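Robot Learning Laboratory, Week 7 handout
Imitation learning from wrist-camera demonstrations: how we score placement

Read this before the practical. It covers the block placement task, the method you will be re-running, and the result from last year that you are asked to reproduce in part.

7.1 The task

The robot picks up a foam letter block and sets it down inside a square drawn in pencil on a white board. The squares are drawn by hand and are a little bigger than the blocks, so a block can be inside its square and still be turned or pushed towards one side. We want the policy to cope with that. A printed grid would make the squares too easy to find and the results would not carry over to anything else.

Blocks outside the squares are left where they are. They count as distractors at the start of an episode and may become the next block to be moved.

7.2 Data

The training set, which we call Zeltow, has 720 demonstrations recorded by teleoperation. Each one is a single pick and a single place. The policy sees the wrist camera and the gripper opening, nothing else. There is no overhead view in this set, although the older Ueda set has one and you may come across it in the shared folder. Do not mix the two. The camera mounts differ and the hand-eye calibration for Ueda will put your actions off to one side.

Demonstrations begin in September of last year. The early ones are slower and contain more pauses. We trim any stretch where the gripper does not move for more than 2 seconds, otherwise the policy learns to hover.

7.3 Why the wrist view is awkward

With the camera at the wrist, the fingers are always in view and they cover part of the work. A block next to a fingertip may be half hidden, letter included. Blocks near the border of the view are cut through. The policy therefore cannot rely on reading the letter at every step, and in our tests it mostly goes by colour once the hand is low.

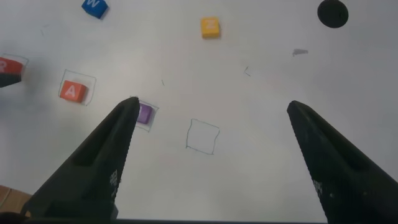

An empty square is harder to see than a filled one. Pencil lines are thin and grey, and stray marks on the board can look like a piece of an outline when the image is shrunk to the network's input size. In the first version of the policy, most wrong placements were near smudges. Two changes helped. We stopped shrinking the centre of the image as much as the borders, and we added stray strokes to the training images at random.

7.4 Method

The policy predicts a short chunk of future actions from the current image. We compare two versions.

Zaneo is the plain version. It predicts the chunk, runs all of it, then looks again.

Favberg predicts the same chunk but runs only the first 4 steps before it looks again. It also has a small second head that predicts where the centre of the target square is. That head is used in training only and is switched off when the robot runs.

Both were trained on the same demonstrations with the same image encoder. Learning rate and batch size are in the config file and should be left alone for this practical.

7.5 Scoring

A placement gets full marks if the whole footprint of the block is inside the pencil line. It gets half if the block touches or crosses the line but its centre is inside. Anything else scores zero. Rotation is written down but does not change the score. Judge from above after the arm has gone back to its rest position, never from the wrist image, as the slant of the view will mislead you.

7.6 Result

Over 1000 trials shared equally between the two versions, Favberg scored higher than Zaneo on every block colour. The gap was widest when the target square had filled squares close by. With a lone square on a clean board the two were hard to tell apart.

We do not know how much of the gain comes from looking more often and how much from the second head. The run that would separate them was started and not finished. It is open as a project topic.

For the practical: run both versions on the same set of starting layouts, score them as in 7.5, and bring your sheet to the next session. Redraw any square that has been rubbed faint before you start, and note on the sheet that you did so.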